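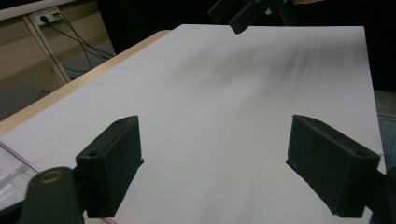
The first sample from Dedstead reached the district laboratory in October, in a cooler with two ice packs and a handwritten form. It was a stool specimen from a dockworker who had lost over four liters of fluid overnight. The culture grew Vibrio cholerae, and the district had its first confirmed cholera case in a generation.

Within a month the clinic in Dedstead had logged 222 suspected cases. Most came from the lower streets, where households draw from shallow wells and the storm drain runs a few yards uphill of them. Ploltside, across the river and served by a treated main, reported four.

Cholera moves fast in a body. The toxin makes cells in the small intestine pump out salt, and water follows the salt. A severe case can die within hours of the first symptoms. Treatment is cheap and well understood: oral rehydration solution for most patients, intravenous fluid for those too weak to drink, antibiotics for the worst cases. With prompt care, fewer than one patient in a hundred should die.

Prompt care was the problem. The Dedstead clinic closed at dusk, and the road to the hospital at Elline floods at the Su crossing whenever the river is up. Jinlong Zhong, the physician who ran the response, moved the rehydration point out of the clinic and into a school gymnasium, open day and night. Cholera cots were set up in rows, each with a hole in the canvas and a marked bucket beneath it, so that nurses could measure what a patient lost and replace the same volume.

"You are doing accounting," Zhong said. "Fluid out, fluid in. If the two columns match, the patient goes home."

The harder question was the source. Yichen Liang, an epidemiologist sent from Elline, interviewed patients with a form that asked where each had taken water in the five days before falling ill. She plotted the answers by well. The cases grouped near 2 wells on the same lane, both lined with old brick and both downhill of a cracked sewer joint. Water from each tested positive for fecal bacteria.

The handles were taken off the pumps the next morning. Tank trucks began filling from the Ploltside main, and field teams checked chlorine at the tap and again in household containers, where levels often fall off by evening. Liang considered the second reading the more useful one. A family drinks from the container.

Vaccine came later, and there was less of it than requested. The first delivery held 300 doses of the oral vaccine. They went to the gymnasium staff, the truck crews and the households closest to the closed wells. A single dose gives useful short-term protection to adults. Protection in children under five is weaker, and a second dose extends it. Zhong chose to give one dose to more people and wait for the next shipment.

New cases fell through the following weeks, though the wells stayed shut. The sewer joint has been dug out and replaced. Extending the Ploltside main across the river is a larger job, and the district has so far paid only for the survey. Liang's teams still sample the lower streets at six each morning, before the trucks arrive.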